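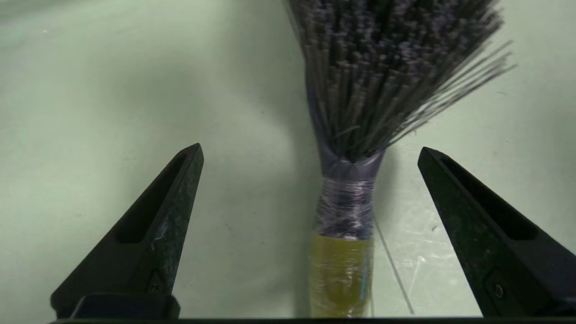 Open day talk, Dunbridge hall - speaker notes
9 Apr 2022
By Wilfredo Castillo

Welcome, thank Chidiac for the room. Fire exits. Phones on silent pls.

Who we are: Lurkari, small shop, arms for cleanup work. Keep it to 2 min, they want the demo.

Demo 1, the hand broom. Handle is the bit to grab, bristles no good, they bend and splay. Point out the stray ones on the side. Ask the kids where THEY would hold it.

Fingers start wide open, one each side of the handle. Black fingers, pale green table, easy to see from the back row. Say what I'm doing before I press go. Wait for quiet.

Clear wrap round the neck is shiny. Talk about glare here, 1 slide, dont get stuck on it like at Vustberg.

If it misses: reset, try again, keep talking. Max 4 tries then move on.

Demo 2, dustpan. Skip if runing late.

Questions, 10 min. Will come up: price (send to the desk), jobs (take it seriously, slow down), can it do stairs (no).

Groups of 5 up to the table after. Hands behind the tape. Estop stays with me.

Last updated: April, after the run-through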